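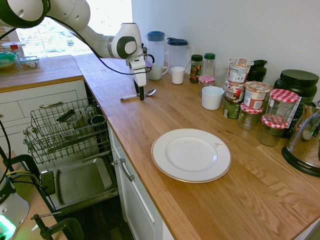
By the window, spoon on the counter.

Summer shows at Jellgate: tickets out in April

OK quick one before the box office phones start. Flisadmont are back at the Jellgate bandshell, 2 nights this time, full band plus the horn section from the last record. Presale for newsletter readers opens 9am, general sale at noon. Same link for both. Use the one in your confirmation email, not the old one, the old one goes to last years page.

Capacity is 2,719 a night. Seated up front, lawn behind. 275 parking passes per show and thats it, so get one with your ticket or plan on the shuttle from Kirklow station. Last shuttle back leaves 20 minutes after the encore.

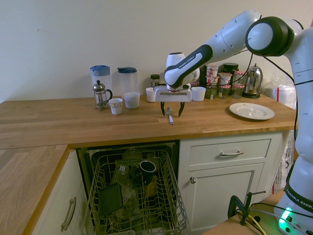
Spoon and wooden counter, second view.

Support both nights is Duda, playing songs from the new EP. Doors 5:30, Duda on at 7, Flisadmont at 8:15. Strict curfew so please dont turn up at 8 expecting to park.

Accessible seating: 198 spots across the run, book by phone only. Companion seats free.

No chairs on the lawn, blankets fine. Bags get checked. Rain or shine, no umbrelas please, ponchos at the merch tent.

Set times on the site once confirmed. More next month.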